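Privacy and Daylight in a Glass-Walled Meeting Room
Project report, Interior Environments course, spring term

1. Background

The Selgate building was refitted as shared office space, and its small meeting rooms were separated from the open floor by glass partitions. Users of the room studied here had two complaints: people passing could see in, and with the blinds shut the room felt closed off. Our task was to survey the partition, test several blind settings and recommend one as the default.

2. The partition

The wall is made up of glass panels held in metal framing, with a glass door in the same line. White horizontal blinds hang behind the glass, and the door has its own set. The door hardware is a small round metal knob on the frame side. Wood flooring is visible through the glass. 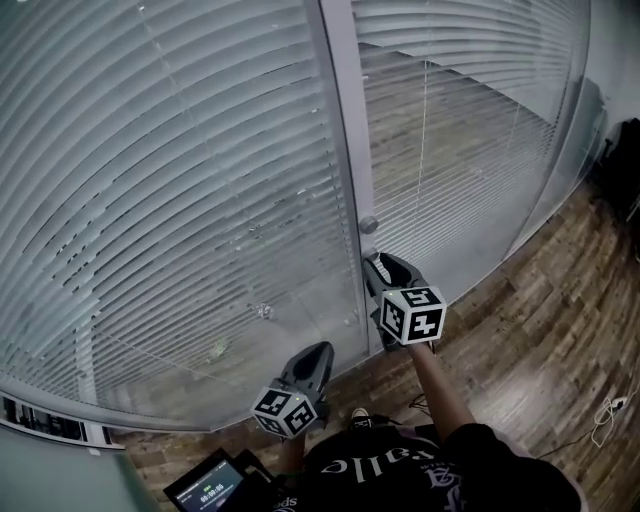 Figure 1. Glass door, knob and adjoining panel with blinds.

The door was treated as a separate unit in the survey. Its blinds move with it each time it is opened, and faint shapes can be made out between the slats even when the setting is fairly closed. Passers-by also tend to look at a door first, so a gap there matters more than the same gap in a fixed panel.

3. Method

Slat angle was set by hand at 5 positions, from fully open to fully closed. At each position one group member sat inside while another stood in the corridor and recorded whether the seated person could be recognized. A desk light meter (Grakico, borrowed from the lab) was read at table height. Readings were taken in January at 10 in the morning with the ceiling lights off, then repeated with them on.

The privacy check was repeated by 7 students who had not seen the room before. Each gave a yes or no answer for each position – no rating scale was used.

4. Observations

4.1 Closed slats

With the slats closed, the panels read as a fine striped surface and the person inside could not be recognized. The remaining weak point was the gap beneath the blinds, where the floor showed through the glass.

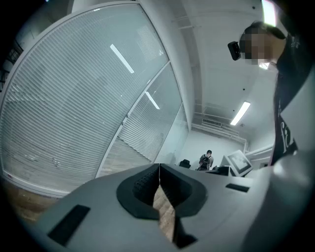
Figure 2. Partition panels with the blinds closed.

We do not consider the floor gap a privacy problem in normal use. It shows feet and bags, and several students said it was useful to know the room was occupied before knocking. The light reading dropped sharply in this position, and the ceiling lights were needed for reading.

4.2 Partly open slats

At the middle position the seated person was visible as an outline only. With the ceiling lights off, the meter read 429 lux at the table, enough for paper work. With the lights on, the outline became easier to see from the corridor, and two of the students said they could recognize the person.

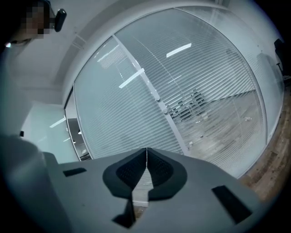
Figure 3. Blinds partly open beside a mullion with two rounded fittings.

The framing affected the result slightly. A viewer standing close to a mullion looks through the glass at a steep angle, and the slats overlap more from there. Recognition was hardest from these spots and easiest when the viewer stood square to the middle of a panel.

5. Discussion

The fully closed setting gives the best privacy but wastes the daylight the glass was meant to bring in. The middle setting is acceptable in the morning with the lights off. Afternoon conditions were not tested. We also considered the frosted film sold by Nogueira, but it would be permanent and the tenant, Verkska, wants to keep clear glass.

6. Recommendations

Set the fixed panels to the middle position by default. Keep the door blinds closed. Mark the middle position on each control so that it can be found again after cleaning. Repeat the readings in the afternoon before the default is made final.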